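The Case for a Written Start State

Most of the argument about demonstration data is about volume. Princess Agbayani would like it to be about paperwork. Her draft practice for hand-held gripper collection, now in its third revision at Hilell, runs to 20 clauses, and the word "hours" appears in none of them.

The draft grew out of an audit. Agbayani and Kevin Ñahui went through 2,671 recorded episodes of short household tasks and tried to answer one question for each: what was the state of the workspace when recording began? For 102 of them the answer could not be recovered from the log. Door position was the most frequent gap. An operator had written "plate, fridge" and moved on.

Clause 4 now requires the start state of anything with a hinge or a drawer to be entered before the operator picks up the tool. The permitted values are open, closed and partial. Partial must carry an angle, estimated to the nearest quarter of full travel. Ñahui wanted degrees and lost.

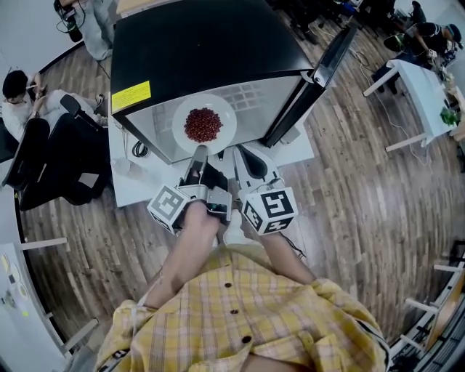

Plate task at the open refrigerator.

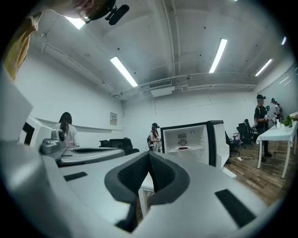

Clause 7 covers markers. Any printed fiducial on a tool is to be checked for lifted corners, glare and dirt at the start of each session, and replaced as a set. Replacing a single face is prohibited. Pichit Chaimongkol, who maintains the tracking software at Brarness, asked for that wording after a mixed set produced a pose offset that took his group most of April to trace.

The room gets three clauses of its own, and they have drawn the most comment. Several sites run multiple operators in one space, and the draft does not forbid it. It asks that each station have a marked floor boundary, that cables crossing a walking path be covered or rerouted, and that bystanders be recorded in the session sheet as present or absent. Dindo Lumbao of Mangubat objected to the last item on the grounds that people come and go. The revised text accepts a single entry per session — present if anyone entered at any time.

Loose contents are harder. A plate of small items has no single pose, and two operators will describe the same heap differently. Clause 12 settles for container, contents by type, and fill level in thirds. Visitación Garrido, who reviewed the draft for consistency, considers thirds too coarse for training purposes and adequate for sorting. The clause was kept, with her comment attached as a note.

Consent is handled by reference to each site's existing policy, except in one respect. Where a head camera is worn, anyone who could come into view must be told before the session starts, including those who are in the room for other work. Lumbao's sites already do this with a sign on the door. The draft asks for a spoken notice as well.

Compliance is self-declared for now. Lena, the session-sheet tool used at Hilell, rejects a file if the start-state field is blank, and Brarness has a similar check in testing. Comments on the third revision go to Agbayani.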